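Thursday, March 4, 2021

## Towel drive at Flisora is back on

Good news for anybody with an overstuffed linen closet – the spring towel drive at Flisora opens again on Monday, and I went by yesterday to see how the folding is going. We took in 900 towels last time, which filled the back room to the windowsills, and this year the goal is 2000. I laughed when I first heard the number, but 300 have already come in early (people just leave bags at the door, hours or no hours!), so maybe I should stop laughing.

The towels go to the Fodberg shelter and to the public showers at Karppinen, same as before. Bath towels and hand towels are both fine, and any color will do. Please wash them first and skip the dryer sheets, as quite a few people at the shelter react to the perfume. Small holes are okay too – those get set aside for Gruka, the animal rescue out past the rail yard, and they'll take pretty much anything a dog can lie on.

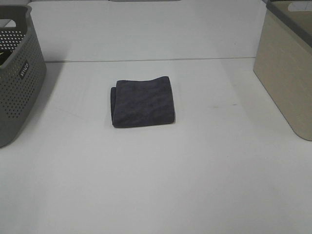

Folding is the slow part. Everything gets folded into a compact square so it stacks on the shelves at Fodberg, and I'll admit my first few looked more like dinner rolls. The thick plush ones are the worst, they puff right back up the second you let go! If you have a spare hour and don't mind standing, come fold with us any evening next week. We also need laundry baskets, the sturdy plastic kind, and you'll get yours back in April if you put your name on the bottom.

Drop-off is at the side door, weekdays until 6. There's a limit of 3 bags per car, so the line keeps moving. No pillows this time, please – we still have the ones from last year.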